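Hikard Planner 3: a lot of knobs for pushing things around

Reviewed by Ihor Zhuravel, May 18, 2021

The sales page for Hikard says you can type "put the star next to the heart" and have your arm do it the same afternoon. I have heard that kind of thing before, usually from people who want me to pay per seat. So I gave it 3 weeks on our bench and tried to keep an open mind.

What you get is a planner, a perception module and a browser tool for looking at logs. It sits on top of whatever low-level controller you already run. We use Fasex for that, and the bridge between the two worked once I had turned off their default velocity smoothing, which fights with ours and makes the tip wander at the end of every push. The manual doesn't mention this. Support did, after four days.

The task was tabletop pushing with a plain rod. There is no grasping, so every mistake has to be pushed back out again, and I find that a fair way to show up a weak planner. An arm that can pick things up hides a lot of sins.

Perception first. The block detector is decent on color and fine on shape when the pieces are spread out. Put three of them up against each other and it starts guessing. Two red pieces side by side were often merged into one long red thing, and the planner then tried to push the long red thing by its middle. There is a setting called "cluster split" that is supposed to fix this. It helped at the default camera height and made things worse when we lowered the camera. I would have liked a confidence number in the output. What you get is a yes or a no.

The language side is where I expected to be rude, and I have to take some of that back. I wrote out 591 commands, many of them sloppy on purpose, and it picked the right target block in most. "The pointy blue one" was fine. It falls apart on anything relative to a group: "pull the far ones apart" produced a neat little push into empty wood, with the status light showing success.

That brings me to my main complaint. The planner marks a step as done when the rod reaches its goal, and never checks where the block went. Their headline rate of 70 percent is counted that way. I rescored our own runs by block position and the number was low enough that I asked Vitalii Koval to redo it by hand. He got the same answer.

The log viewer is the best part of the package. You can scrub through a run, see the planned push drawn over the camera image and export the lot as plain text. It gets slow past 1,000 episodes, and the search box ignores capital letters in some fields and insists on them in others. I would still pay for it on its own, which Hikard doesn't allow.

Should you buy it? If you already have a success check you trust and can wire it in, maybe, at the lower tier. If you were hoping it came with one, wait for the November release and see whether they've added it. I'm keeping the viewer until the trial license runs out.

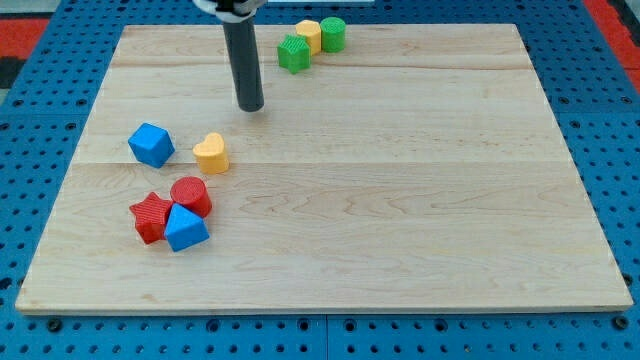 Vitalii Koval: I'd go easier on the planner and harder on the license. You can write your own success check with the callback in the paid tier, it took me a morning. But the trial locks that callback, so anyone testing it for free sees only the bad version. Odd way to sell software.

Contact | Copyright 2021 Drernimine Bench Notes | Back to top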